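蝴蝶顶棚

我母亲的花店没有名字，门口只挂了一块从旧货市场买来的铁牌，上面写着 Dolludton，是从前某家旅馆还是某条街的名字，我们一直没弄清楚。母亲说，牌子的颜色好看，字又不长，挂着就挂着吧。后来镇上的人就管我们叫多鲁顿，打电话来订花的时候说，喂，是多鲁顿吗，我要一束粉的。母亲也就应了，应得很自然，好像她生下来就姓这个。

十二月里她摔了一跤，伤在手腕，不重，可是不能使劲，剪刀拿不住，丝带也拉不紧。我请了假回去替她看店，原先说好住到她拆了夹板就走，结果一住住了很久，久到我连后巷那只花猫什么时辰来讨水喝都摸熟了。

店很小，前面卖花，后面隔出来一间，是包花的地方。那间屋子是母亲的得意之作。顶棚是粉红色的，一侧的墙也是粉红色的，上面印满了蝴蝶，紫的、橙的、品红的，翅膀张得老大。另外那面墙却是白的，墙纸上用黑线勾着花草，一笔一笔的，像植物课本里的插图。我第一次看见的时候站在门口半天没说话。母亲在后面问，怎么样？我说，妈，这两样不是一家的。她说，我知道啊，粉的那卷不够了嘛。

她买那卷墙纸是因为便宜，店家清仓，剩多少卖多少。她把它从顶棚糊起，糊到侧墙正好用完，剩下的就换了白的。换了别人大概会先量一量，再打听打听还有没有同样的货，可我母亲做事向来是先动手，动到一半再看着办。包花也是这样。她从来不画图，也不跟客人讲什么主花配花，人家说完要送给谁，她就站起来往桶那边走，一边走一边嘴里念叨，念叨完了手里也就有了一把花。

我没有这个本事。头几天我包出来的花束不是歪就是散，纸角翘着，像一个没睡醒的人披着被子。母亲坐在旁边的矮凳上，夹板搁在膝盖上，忍了又忍，忍到第三束终于开口了。

“你把它们捏得太紧了，”她说，“花跟花中间要留一口气。”

我松了松手，整把花哗地往外倒，她又赶紧说，也不要这么大一口气。

我们两个人都笑了，笑得她直喊手腕疼。笑完了她叫我去烧水，说喝口茶再包，花在桶里，又不会跑。柜子里有一罐 Sial 牌的茶，是她一个老主顾送的，罐子上的漆都磨掉了，茶倒是很香。我们就在那间蝴蝶屋子里喝茶，外头下着细雨，街上没什么人。她讲起从前刚开店的时候，一天卖不出去几枝花，晚上收摊把剩下的全抱回家，家里的脸盆、水壶、腌菜的坛子里都插着花。我记得的。我那时候还小，以为所有人家的腌菜坛子里都开着玫瑰。

一月初的一个下午，店里来了一位老先生。他穿得很整齐，围巾叠得方方正正，进门先把伞上的水在门外抖干净了才收起来。他在前面转了一圈，什么也没问，又转了一圈，然后从大衣里面的口袋里掏出一卷东西，放在柜台上，用手背轻轻地推过来。

是一条黑缎带，很宽，卷得紧紧的，外面还裹着一层薄纸。

“能不能用这个扎？”他说。

我把它展开一点来看，缎面还是亮的，上头印着金字，不过金粉掉了许多，只剩下一些淡淡的影子，我凑近了看，又拿远了看，怎么也念不出来。我问他上面写的是什么，他想了想，说是很多年前 Aleditz 剧院发的，他太太在那里唱过歌，最后一场唱完，有人献了一束花，花早就没有了，带子她留着。

“从前字是很清楚的，”他说，“她喜欢拿手去摸，摸着摸着就淡了。”

我问他这束花是送给太太的吗。他说是，她今天从 Ruleck 那边的疗养院回来，坐傍晚那班车。他说这话的时候又去整理他的围巾，其实围巾一点也没有乱。

我回头去看母亲，她已经从后面走出来了，站在帘子旁边，不晓得听了多久。她问老先生，太太喜欢什么颜色的花。这一问倒把他问住了。他说当年那束是什么颜色，他们两个为这件事争了半辈子，他记得是橙红的，她偏说是蓝的，还说里面有一朵没开的，绿绿的，戳在最上头，像个举手要发言的小学生。

“那就都要。”母亲说。

她自己不能动手，就让我来。她坐回矮凳上指挥，我在桶和台子之间跑来跑去。先拿珊瑚色的玫瑰，她说一朵大的，再来一朵小的，小的放低些，让它靠着纸边。另一边放那朵鲑鱼粉的。蓝的呢，我问。她说蓝的有浅有深，浅的那朵边上皱皱的，放在上面，深的往后头藏一藏，人家走近了才看得见，才有意思。最后是那枝绿色的小花苞，我把它插进去，它果然比别的都高，直直地站着。老先生在旁边哎呀了一声，再没说别的。

纸是我选的，浅紫色，面上有光，里头衬一层更浅的，粉白粉白的。我本来想拿牛皮纸，朴素些，手都伸过去了，抬头看见顶棚上那只最大的紫蝴蝶，就改了主意。母亲看见了，没有作声，但是我知道她高兴，她高兴的时候会用没受伤的那只手拍膝盖，一下一下的，像在打拍子。

扎带子的时候我很紧张。那缎带太宽了，又有些年头，我怕一使劲就把它拉坏了。母亲叫我不要怕，说缎子这种东西，放着才容易坏，用着反倒好。我绕过去，拧一下，在前面打了结，多出来的一截有字，我舍不得往下折，就让它斜斜地伸在花的旁边，字虽然看不清，总归是字。底下细的地方又用一根细黑带子扎了一道。
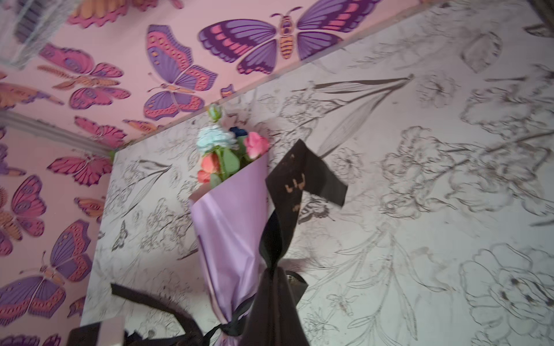 包好的那一束，背后是母亲那面画着花草的白墙。

老先生看了很久。我在旁边擦手，擦完了又擦了一遍，心里七上八下，总觉得那朵小玫瑰放得太低，又觉得叶子是不是留多了。母亲也不催他。屋里只有雨打在后窗铁皮檐上的声音，炉子上的水壶轻轻地响，我想起来茶该续了，可是那个时候去续茶好像又不大合适。

后来他问多少钱。母亲在纸上写了个数，他看了一眼，掏出皮夹，数了 2000 放在台上。母亲把其中的 1000 推回去。他又推过来。两个人就这么推来推去，客客气气的，谁也不肯让，我站在中间，像看人打乒乓球。最后母亲说，带子是您自己的，手艺是我女儿的，她还在学，学徒的活计只收一半，店里一向是这个规矩。

店里从来没有过这个规矩，店里从来没有过学徒。不过老先生信了，或者是看时候不早，不好再推了。他把钱收起来，双手来接花，接的时候手臂弯成一个很大的圈，好像那束花有一个小孩子那么重。

他走到门口又停下来，抬头往后面那间屋子望。帘子没有放下，从门口能看见一角粉红色的顶棚。

“这么多蝴蝶。”他说。

“墙纸打折的时候买的。”母亲说。

他点点头，说很好，很好，回头他要带太太来看。然后他撑开伞，把伞全倾在花那一边，自己半个肩膀露在雨里，慢慢地往车站走了。我追出去想给他套个塑料袋，母亲在后面喊我，说别套，套了闷。我就站在铁牌底下看他走，一直看到他在面包铺那里拐了弯。

那天晚上我们收得早。母亲要吃面，我就煮面，她在旁边嫌我葱切得粗。吃到一半她忽然说，其实那卷粉红的墙纸不是不够，是她糊到后来脖子酸了，实在不想再举着手，就把剩下的半卷塞到柜子顶上去了。我放下筷子去看，搬了凳子，伸手一摸，真的还在，外面包着报纸，落了厚厚一层灰。

我问她，那还糊不糊？

她想了好一会儿，汤都快凉了。她说白墙看惯了，放花在前面也好看，颜色跳得出来，不糊了。又过了一会儿，她说，要不厕所糊一糊吧。

第二天雨停了，我们就糊厕所。她的手还不能抬，照例坐着指挥，说左边高了，又说右边高了，最后说算了算了，蝴蝶嘛，飞起来本来就是歪的。糊到水箱后面那一小块，纸还差一点，我蹲在地上拿剪下来的边角去补，补上去的是半只翅膀，跟旁边那只怎么也对不上。前面有人推门，铃铛响了，有个声音问，是多鲁顿吗，还有没有浅紫色的那种纸？

母亲应了一声，先我一步出去了。我手上全是糨糊，在里面喊，有的，有的，您等我洗个手。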